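Left follower lags on trouser task, demos coming out unusable 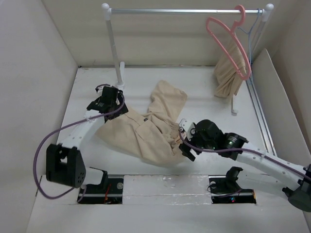

Opened by: Tiina Saarela
Site: Keltbridge, cell 2
Priority: high (was normal)
Status: closed, see last entry

Task is the usual one, trousers on the floor, pick up by the waist, get them over a hanger, hanger on the rail. Right arm follows my hand fine. Left arm is late. Not by much, but enough that when I pull the waistband tight the right side goes and the left side is still thinking about it, cloth slips out, start again. Did 13 demos before lunch and would keep maybe two of them. Started after the update I think. Not certain.

Already tried: restart of both leaders, restart of the teleop program, different USB port for the left leader. No change.

Elli Kuusisto, 10:40
Is it late all the time or only when you move fast? And is it the arm or just the gripper. Please send a log, not a video, can't measure anything off a video.

Tiina Saarela, 10:55
All the time but you only notice it moving fast. Arm AND gripper. Log is in the shared folder, tiina_left_lag. First part is me waving both leaders side to side together with no cloth, rest is a proper attempt.

Elli Kuusisto, 11:30
OK looked. Right follower is where it should be. Left is 100 ms behind right, very steady, doesnt drift. A steady number like that makes me think setting, not cable. Bad cable would be all over the place.

Can you check the smoothing value for the left leader? Config page, second tab. Should match the right.

Tiina Saarela, 11:45
They match. Both 10.

Elli Kuusisto, 11:50
Is that what the page says or what the file says? The page shows the default if it can't read the file.

Tiina Saarela, 12:05
Ah. File for the left has no smoothing line at all. Right one does. Adding it now.

Tiina Saarela, 12:20
Added, restarted, no differnce. Still late. Going to eat.

Ulises Yupanqui, 13:10
Jumping in as we had something like this at Driltbridge in November. Ours was the cable after all, where it loops out from the gripper and swings back to the base. Worth a wiggle near the connector while somebody watches the error counter. Power down before you reseat anything, the left one dropped on us.

Tiina Saarela, 13:40
Wiggled. Counter stays at zero. Reseated at both ends with power off, same lag after. So not that, but thanks.

Elli Kuusisto, 13:55
Which leader is plugged in on the left? Serial is on the underside of the handle base. Fulvio was swapping leaders between cells last I heard.

Tiina Saarela, 14:05
Ends in 700. Config expects a different one!! So the left is running off some fallback profile?

Fulvio Cocco, 14:15
Yes sorry, that was me. The old left leader had a sticky trigger, I took it for Bresemero to look at and put the spare in. Forgot to register it. An unregistered leader gets the slow profile, it is meant for new people so they dont slam the arms into the walls. It ignores your smoothing line completely, that's why editing did nothing.

To fix:
1. Park both arms, stop teleop
2. Config page, Leaders, Add, type the serial as printed
3. Set side to LEFT (it comes up as right, watch this)
4. Run the zero pose, hold still until the beep
5. Start teleop, wave both leaders without cloth first

Tiina Saarela, 14:50
Done. Missed step 3 the first time and had the two arms trying to swap over, hit the stop, no harm. Second go fine. Left and right together now, waistband holds when I pull.

Elli Kuusisto, 15:05
New log looks good, I can't see a gap between the sides. What about this morning's demos, are they in the training set?

Tiina Saarela, 15:10
Uploaded automatically, yes. Can you pull them? Even the two I liked, the left is late in those as well and I dont want it learning to wait.

Elli Kuusisto, 15:25
Pulled, tagged bad_leader_profile. Asked Siiri Kettunen if the page can show a warning when the slow profile is on, and say "cannot read file" where it now shows the default. Seperate ticket for both.

Fulvio Cocco, 15:30
Label with the serial is on the front of the spare now. Old leader comes back to cell 2 when the trigger is done, will register it myself.

Tiina Saarela, 16:20
Ran the rest of the afternoon on it, no lag. Closing.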